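Home | Shop | Classes | Newsletter | Gallery | Contact

Omville Paper & Stamp Newsletter
Posted by Hanneke Maes 6/7/23
14 comments | 60 shares

Watercolor backgrounds, the lazy way

Quick one this time, I'm packing for the Omville show and the kitchen table is under three boxes of card blanks. But so many of you wrote in after the May class asking how I get those soft blotchy backgrounds without the paper buckling that I promised to type it up. So, typed up. Sort of.

First, paper. I know, I know, I always start with paper. Please don't do this on regular cardstock. It pills, it curls, you get mad, you email me. I've been using the Wouters cold press pad, the smaller one, and cutting each sheet into four card fronts. Hot press works too but the color slides around more and you get hard edges. Some people like hard edges. I don't, not for flowers.

Tape it down on all four sides. Low tack. Press the tape on your jeans first if it's a sticky roll.

Then wet the whole panel with clean water, big flat brush, and wait until the shine goes dull. This is the part everyone rushes, me included. If there are puddles your color will run straight to the edge and sit there. If it's dull but still cool on the back of your hand, go.

Color: two, no more than three. For the sample card I used the Vodier pans, the sap green and the darker one next to it (the label came off mine, sorry, it's the second green from the left) with a tiny bit of yellow. Drop the light green in first. Big loose dots, don't paint, just touch and lift. Then the dark green in between while the first ones are still moving. Tilt the board. Put it down. Walk away. Really walk away!

I wanted mine mossy, with darker swirls in the light parts, so I dropped the dark green in twice. Second time when the panel was nearly dry and the brush was nearly dry too. 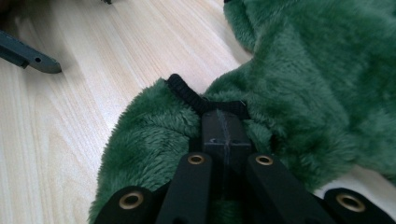
Forest green plush on pale wood.

If it comes out flat, and mine did the first time, you can rescue it. Wait till its bone dry, then flick plain water on with an old toothbrush, count to ten and dab with a paper towel. You get pale little spots. Do it again with watery green paint and you get dark ones. Cover the rest of your desk before you do this. I have green freckles on my lamp now.

Stamping on top. Must be completely dry, and I mean leave it overnight or hit it with the heat tool and THEN leave it to cool. I use the Dodex black pigment ink and a stamping platform becuase the paper has texture and one press never does it. Three or four presses. Don't move the paper. If the solid areas still look speckly go back in with a fine black pen, nobody at the birthday party will check.

For the sample I used the fern set with the big open leaves. Open images are better here, you want the background to show through. Busy stamps get lost. White embossing powder also looks lovely on dark green but do an anti-static pouch first or the powder sticks all over.

Peel the tape slow, away from the panel, low angle. If it tears a bit just trim it down and mat it. Most of my cards are slightly smaller than planned.

Few questions from the inbox:

Will water based markers work instead of pans? Yes. Scribble on a plastic lid or acrylic block, spritz, pick it up with a brush. Colors are a bit weaker so go in heavier than you think.

Can I do a whole sheet and cut after? Yes and it's faster for a batch. Tape the full sheet, do the wash, cut it up dry. Every piece is different, some will be boring. Save the boring ones for tags.

My green turned brown?? Too much red in your yellow probably. Try a cooler lemony one. Also change your water, mine looks like soup by the second panel.

Shop bits. The fern set is back in stock, and the Wouters pads come in with the next delivery. Vodier refill pans still on backorder, I ask every week. The card challenge theme is "woodland", any technique, any size, one entry each. Gallery is up to 3,174 cards now which is just wild to me, thank you all. Keep uploading, and put your supply list in the notes please, people ask.

Next newsletter is shaker cards, if I find the box with the acetate in it.

Happy stamping,
Hanneke

Share | Print | 14 comments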